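Neighbours' Help Board – Home and Household
Topic: Hard water, white marks and a noisy boiler

How do I deal with very hard water in a rented flat?

Posted by Cyprian Olszewski, 7 July 2021

Good evening to all. I moved to Zelthorpe in April and I have a problem with the water which I never had in my previous town. After each shower the glass has white spots. The kettle gets a crust on the bottom in less than two weeks, and small white flakes swim in my tea. The tap in the kitchen now sprays to the side instead of down.

This I can live with. What worries me more is the boiler. When it heats the water for the bath it makes a sound like a pan of gravel, first quiet and then louder, and it stops when I close the tap. My neighbour, Mrs Stępień, has the same boiler in the flat under mine and she says hers did this for a year and then it needed a new part.

I asked the landlord for a water softener. He answered that I may install what I want, but I must pay it myself and take it out when I leave. A man from Skolanex came to look and gave me a price of 2,000 for a softener under the sink, with the fitting included. It is a lot of money for a flat that is not mine. He also offered a magnetic device which you clip on the pipe, much cheaper, and he was rather vague when I asked how it works.

So I would like to know three things. Is the noise in the boiler dangerous? Is the magnetic clip worth buying? And what can I do by myself in the meantime, with things from a normal shop? I have already tried vinegar in the kettle and it worked well, but the smell stayed for two days and my tea tasted like salad.

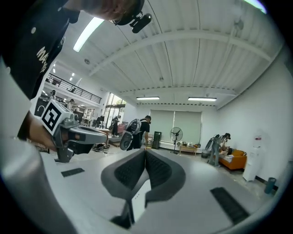
Haltard: I have lived with this kind of water for a long time, so I will try to go through your points in order. Please excuse my English, it is my third language.

The noise first. In my area the plumbers call it kettling. Lime settles on the heat exchanger, the water under the lime gets too hot in small places and makes bubbles of steam, and the bubbles collapse with a knocking. Usually it is not an emergency, because the boiler has its own protection and will switch off before something bad happens. But it uses more gas than it should, and the part wears out earlier. I would not wait a year as your neighbour did.

It is important that you do not open the boiler yourself. If it is gas, only a registered engineer may do this. And if the boiler belongs to the landlord then the repair is normally also for him, whatever he says about the softener. These are two separate matters. Write to him, in a letter or an e-mail and not on the telephone, say that the boiler knocks and ask when it had the last service. Keep a copy.

Ask also at what temperature the hot water is set. Mine was set very high when I moved in, and lime comes out of the water much faster when it is very hot. If you have a combi boiler without a tank, you can turn the tap water down on the front panel. Mine used to stand at more than 60 degrees and nobody in the house needed this, we only mixed it with cold. If you have a tank, leave it alone and ask the engineer, because in a tank the water must be kept hot against bacteria.

For the kettle use citric acid and not vinegar. It is a white powder, it has no smell and it costs very little. I put two spoons in a half-full kettle, boil it, leave it half an hour, pour it out and rinse twice. For the kitchen tap, unscrew the small sieve at the end and leave it in the same solution overnight. Do not soak it longer if it is chromed, the shine can suffer. For the shower glass the best thing is a rubber wiper after each shower. It is boring advice but I have found nothing better.

Please keep every acid away from marble and other limestone – it will leave a dull mark which cannot be cleaned off. I learned this on my own window sill. And never mix it with bleach.

About the softener I am not sure. For a flat where you stay one or two years I would not pay such a price. It needs salt as well, and space under the sink, and somebody must carry the bags up the stairs. A simple filter jug for tea and coffee is perhaps enough. You will have to change the cartridge, in our house every 6 weeks, and if you forget then it does nothing at all.

On the magnetic clip I have read both opinions. My brother-in-law has one and is content with it, but he also started to clean his kettle at the same time, so I do not know which of the two helped.

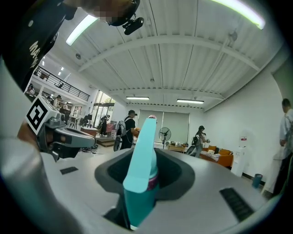 Stępień: hello, same name as your neighbour but I am not her, I live in another street! I had the clip for two years. The taps looked exactly like before. Save your money, buy the citric acid in a big bag and a wiper.

One more thing, my washing machine. I paid for a new heater in it and after this I always use a bit more powder, the packet has a table for soft, medium and hard water and I was always reading the soft column. The water company has a page where you put your postcode and it tells you the number. Towels are still stiff but less.

Also a friend paid 4,000 for a softener for the whole house and she loves it, but she owns the house and has three children with long hair, so for her maybe it makes sense. In a flat I would not do it.

Cyprian Olszewski: Thank you both very much. I have written to the landlord this evening and asked about the service. I looked on the front panel and it is a combi, so I have turned the hot water down a little. Tomorrow I will look for the citric acid. Is it kept with the baking things or with the cleaning things?

Haltard: In my shop with the cleaning things, low down, next to the washing soda. The packets in the baking part are the same powder but very small and you pay much more for them.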